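April
By Wulan Harahap
Search this site Go

Closed Captions Belong in the Editing Budget

Online video producers continue to treat captioning as a task for the final afternoon. The edit is approved, the automatic transcript is switched on, and the file is published. Viewers who depend on the text receive the least careful part of the work.

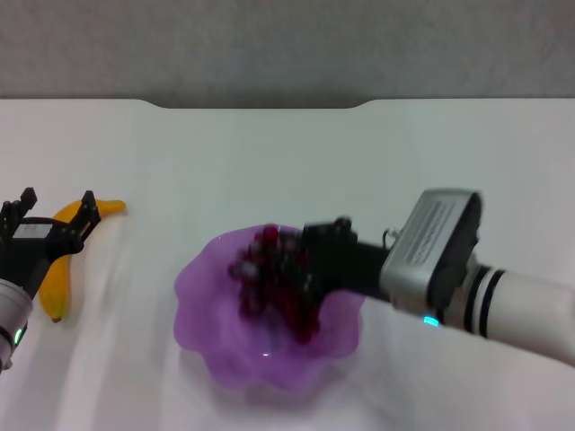 Who should be responsible for captions on a small production?

The editor should be, with paid hours set aside for the purpose. An editor knows where a speaker pauses and which name is easily misheard.

At Drandeso, where I oversee a library of 303 instructional videos, captions are now reviewed before picture lock. Kevin Urrego, our senior editor, opposed the change at first – he expected delays. His objection deserved a hearing, and the first month was slow.
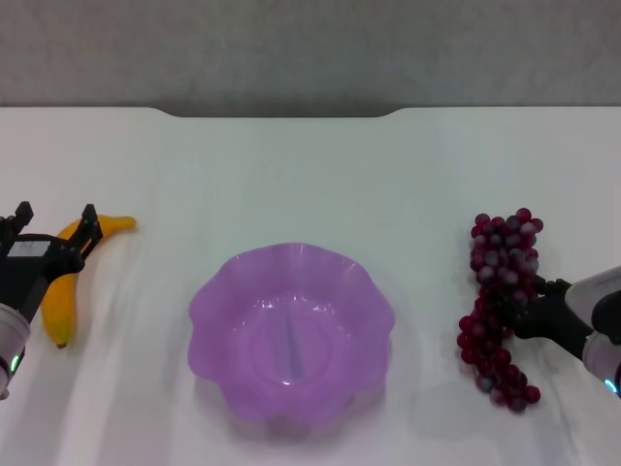 What the Schedule Should Allow

A script of 600 words needs its own review pass, read against the finished sound. Technical vocabulary should be supplied to the reviewer in advance. Clients who decline to pay for this pass should be told in writing what they are declining.
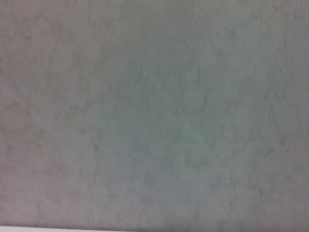

Gray mottled surface, close view.

Automatic transcripts remain useful as a first draft. Publishing them unread is a decision about which viewers matter, and production companies should be prepared to defend it when a viewer writes to complain.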